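The Plamdale cloth, in dark blue

I'll admit it took me far too long to get round to selling cloths. We'd had soaps and brushes on the shelves at Lockyer for ages, and people kept asking what I use at home, and the answer was always the same thing: a Plamdale, usually the one I'd forgotten to hang up. So now they're in the shop, in packs of 6, and I'm very pleased about it!

They're cotton, woven fairly open, and a bit stiff when they arrive. Please don't judge them on the first day. Mine needed two goes through the machine before they went properly soft, and after that they just kept getting nicer (my oldest is thin enough to read through and I still won't part with it).

I started with the white ones, like everybody does, and then I did the bathroom sink after my nephew had been at the boot polish. The dark blue hides all of that. It does let go of a little colour in the first wash, so put them in with your jeans and not with your good pillowcases. Ursina Lüthi, who buys them for her holiday flats, says hers had stopped by the second wash, and mine were the same.

What I use them for

Mostly basins and taps. Limescale is dreadful where I live, and a quick wipe round the base of the tap every evening saves me an afternoon with the vinegar. They're good on tiles and the outside of the bath as well. I wouldn't bother with them for mirrors, they leave a bit of fluff, and the Esuro glass cloth is much better for that.

Size and washing

Opened out, each one is 64 cm long, big enough to fold into quarters and keep turning to a clean side. There's a hanging loop in one corner. Wash them at 60, skip the fabric softener (it stops them soaking anything up) and dry them on the line if you can. They'll go in the tumble dryer, they just come out smaller and a bit grumpy.

Rinsing as you go

Don't wait until the cloth is grey. Bunch it up, hold it right under the running tap, squeeze, open it out, then do it again with a different part on top. A folded cloth only gets rinsed on the outside, so crumple it properly.
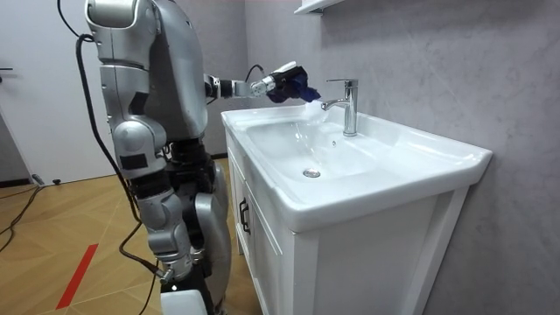

Price and postage

A pack is £8 and I post on weekday mornings. Verena Baumgartner has asked for a single-cloth option and I'm thinking about it, though the postage would cost nearly as much as the cloth. White is out of stock and should be back in April. If you want to mix colours, put a note on your order and I'll see what I've got on the shelf.

You might also like
Esuro glass cloth
Samik nail brush
Samik olive soap, unwrapped
Plamdale floor cloth, grey
Lockyer enamel hook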